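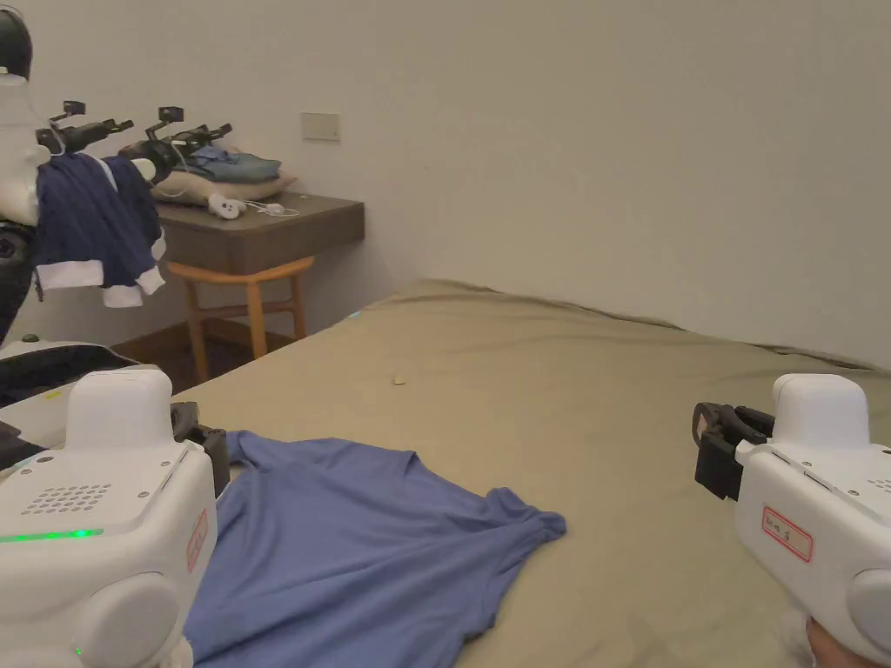 Fuster abre en febrero sus talleres de doblado y cuidado de la ropa en Brarau

La cama hecha, una camiseta extendida encima y todo el tiempo del mundo para aprender a doblarla bien. Con esa idea tan sencilla arranca en febrero la nueva temporada de talleres domésticos de Fuster, que este año estrena sede en Brarau y llega con más plazas que nunca: 16 por grupo, en turnos de mañana y de tarde.

El programa lo ha preparado Ingeborg Prantl, que lleva 20 años trabajando en lavanderías y arreglos de ropa y que habla de una manga bien plegada con un entusiasmo muy contagioso. «La gente llega pensando que doblar es una obligación aburrida y se va a casa con ganas de vaciar el armario», cuenta. «Siempre empezamos por la camiseta de manga corta. Se estira con la palma, se alisa el cuello, se meten las mangas hacia dentro y se pliega desde el bajo. Parece poca cosa, ¡pero hay que ver las caras cuando sale a la primera!»

Las sesiones duran 2 horas y se hacen sobre camas y no sobre mesas, una decisión que ha dado bastante que hablar dentro del equipo. Prantl la defiende: en casa casi todo el mundo dobla encima de la cama, con la sábana arrugada y la superficie blanda, y ahí es donde hay que coger soltura. Después de las camisetas vienen las camisas, los jerséis gruesos y la temida sábana bajera —que tiene una sesión entera para ella sola.

La temporada pasada participaron casi 600 personas, entre ellas muchas familias con niños y varios grupos de estudiantes recién mudados a su primer piso. Para esta edición, la casa de textiles Sutter aporta ropa de cama y prendas de práctica de distintos tejidos, de modo que no hace falta traer nada. Quien quiera venir con su propia prenda imposible, por supuesto, será bienvenido.

«Nos hace muchísima ilusión abrir en Brarau», dice Iveta Zeman, coordinadora de los talleres. «Nos lo pedían desde hace tiempo y por fin tenemos un espacio luminoso y tranquilo donde caben todas las camas.»

La inscripción se hace en la recepción de la sede, de 10.00 a 18.00. Contacto para prensa: Iveta Zeman, Talleres Fuster, Brarau.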